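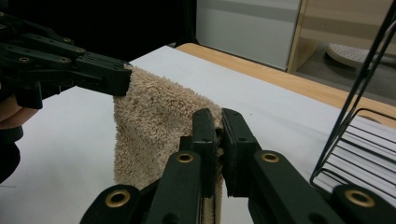
The linen part of the Fesano guest house project has moved forward well since our last report in March. Your grant let us buy 500 towels, and the laundry room is now open every morning from 7. The beige terry towels were the most difficult to choose. They have a dense looped pile, so they hang heavy when one lifts them over the edge of the white table, and they bunch in soft folds if the corners are not pulled straight. For this reason we changed the folding method: first the upper corner, then the long side, and only after that the middle.

Search this site Search Go

Spending until now is 1,076 euros for linen and shelves. The invoice from Gralel is paid. The one from Teixeira is still open, as they sent us 2 boxes of the smaller size by mistake and must exchange them.

Corey Bolger has trained the new staff in folding and in sorting by size. The written guide is not yet complete, and the part on storage is missing. I hope to send it with the next report.

We would like to ask if the remaining money can be used for bath mats.

Natália Leitão
Project coordinator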